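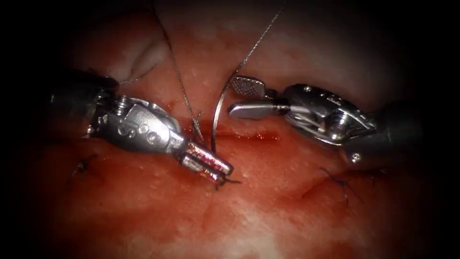
Most stains and seized parts in a household trace back to two things: a protein left to dry, or a metal joint left damp. The notes below cover both. They apply to kitchen shears, poultry knives, butcher's twine needles, pliers and anything else with a pivot.

## Blood and meat juice on cloth

Use cold water only. Heat sets protein into the fiber, and a set stain rarely comes out in full.

1. Blot the cloth. Do not rub.
2. Soak in cold water for 30 minutes. Change the water when it turns pink.
3. Work in a little plain dish soap from the back of the cloth.
4. For white cotton, dab on 3% hydrogen peroxide and wait until the foaming stops. Test colored cloth on an inside seam first.
5. Rinse cold and air dry. Check the spot in daylight before the cloth goes near a dryer.

Enzyme detergent works on old stains but needs time. Overnight is normal. Keep it off wool and silk, which are proteins themselves and will be weakened.

## Cutting boards

Scrape, rinse cold, then wash hot with soap. Rinsing hot first leaves a gray film in the knife scars. Stand the board on edge so both faces dry at the same rate. A board dried flat will cup.

For a sanitizing rinse, one tablespoon of unscented household bleach per gallon of water is enough. Leave it on for two minutes, rinse and dry. Never mix bleach with vinegar or ammonia.

## Pivots and hinged tools

Open the tool fully before washing. Residue collects in the pivot and behind the screw head, and a closed tool traps it there. An old toothbrush reaches most joints. A wooden toothpick gets the rest.

- Take-apart shears: separate and wash each half. Reassemble when dry.
- Fixed rivet: work the handles open and shut under running water 13 times or more, then shake out.
- Threaded pivot: tighten until the blades meet without play, then back off a hair. If a half-open blade drops freely, the screw is too loose.

Dry with a towel, then leave the tool open on a rack. One drop of food-grade mineral oil at the pivot is sufficient. Cooking oil goes gummy within weeks and should be kept off kitchen tools.

I have used the same Fenberg shears since January of last year with this routine. The Camacho pair went in the dishwasher and rusted at the rivet after 6 cycles.

## Light rust

Make a paste of baking soda and water, rub along the grain with a cork, rinse, dry, oil. For pitted steel, use fine steel wool and accept that the pits will remain. Do not use steel wool on a coated blade.

Small carbon steel parts can be dried in the oven at 185 degrees Fahrenheit for ten minutes. Take off any plastic grips first.

## Storage

Keep edges apart. A drawer insert or a magnetic strip will do. Sheaths made of leather hold moisture and are a poor choice for anything used on meat.

Corrections to Ifigeneia Chrysikopoulos. Last revised Apr 8, 2020.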